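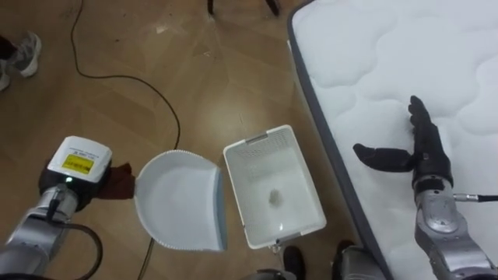
## The simple gripper deserves more respect

In our group, Gilles Lecomte wants five fingers on every arm. I do not agree. For holding a brush, I prefer the plain gripper, and it costs us 200 hours less of tuning in one year.
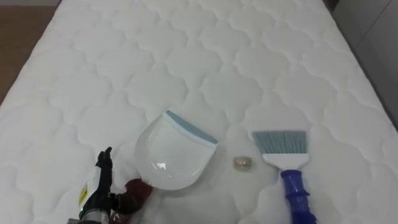 A hand with many fingers has many ways to be wrong, and a dustpan is flat and does not forgive. Gilles answers that the Clurkier controller will improve by August. Maybe. I would still buy the gripper first and the hand after.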